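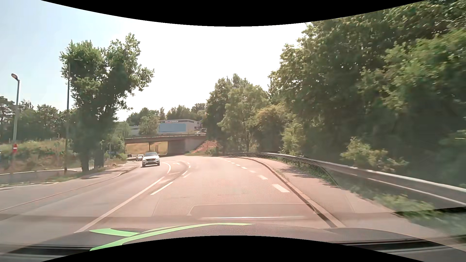 Calzada urbana en curva a la izquierda, con paso superior al fondo y tres vehículos en sentido contrario.

Los estudiantes de Istach presentan Plestamel, un módulo de percepción vial para vehículos automatizados

Istach, viernes, 27 de marzo de 2020. El Taller de Sistemas Autónomos de la Escuela Técnica de Istach ha completado la primera versión de Plestamel, un módulo de software que detecta marcas viales, bordillos y vehículos a partir de vídeo tomado desde el interior de un turismo. El módulo es la candidatura de la escuela al concurso estudiantil Dremurdale, cuya fase final está convocada para junio.

El equipo lo forman siete estudiantes de segundo curso de Automatización, coordinados por la profesora Gráinne Gilmartin. El proyecto ha ocupado 18 semanas lectivas, repartidas entre anotación de datos, entrenamiento del modelo y validación en simulador.

Alcance técnico

Plestamel procesa vídeo de vías urbanas abiertas al tráfico, grabado a la luz del día. El conjunto de trabajo comprende 4.000 fotogramas anotados a mano por los propios estudiantes. Cada anotación distingue líneas continuas, líneas discontinuas, flechas, bordillo y vehículos de sentido contrario. La salida es una estimación de la geometría del carril propio, expresada como polinomio de tercer grado, y una lista de obstáculos con su clase.

La curva es el caso que más revisiones ha exigido. Los trazos discontinuos pierden tamaño aparente con la distancia y los más alejados quedan reducidos a unos pocos píxeles. El primer detector los descartaba como ruido. La versión actual agrupa los trazos por alineación antes de aplicar el umbral de tamaño, de modo que una serie coherente se conserva hasta su último elemento útil.

Los reflejos en el parabrisas han recibido un tratamiento aparte. El salpicadero puede proyectar sobre el asfalto contornos rectangulares y tramas que el modelo inicial clasificaba como marcas viales. El equipo ha definido una máscara fija para el capó, el salpicadero y los bordes negros de la óptica, y un filtro temporal para el resto: lo que permanece inmóvil en la imagen mientras el vehículo avanza se excluye del cálculo.

«Pedimos al alumnado que documentara cada fallo antes de corregirlo. El registro tiene 239 entradas y forma parte de la entrega, con el mismo peso que el código», indica Gilmartin.

Intersecciones

La segunda línea de trabajo se refiere a los cruces regulados. En ellos se acumulan semáforos a distintas distancias, algunos vistos de canto, señales de espaldas al conductor y rótulos comerciales que comparten color con la señalización. También cambian las marcas: junto a una incorporación lateral, la línea discontinua de borde puede pasar a bloques anchos, que el módulo anota como clase independiente.

Sylvain Lacroix, responsable de esta parte en el equipo, precisa que el sistema no interpreta todavía el estado de los semáforos. «Localizamos el cuerpo del semáforo y le asignamos un carril. Si la asignación es ambigua, el módulo devuelve la ambigüedad y no elige», explica.
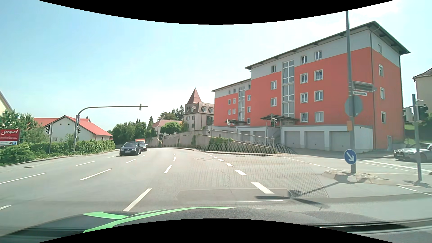
Validación y calendario

Las pruebas en bucle cerrado se realizan en el simulador Lill, desarrollado en cursos anteriores por el mismo taller. Plestamel no actúa sobre la dirección ni los frenos de ningún vehículo real. La entrega para Dremurdale incluye el código fuente, el registro de fallos y una memoria de cálculo.

Quedan pendientes la conducción nocturna y la calzada mojada, que se abordarán en el próximo curso.

Contacto: Taller de Sistemas Autónomos, Escuela Técnica de Istach. A la atención de Gráinne Gilmartin.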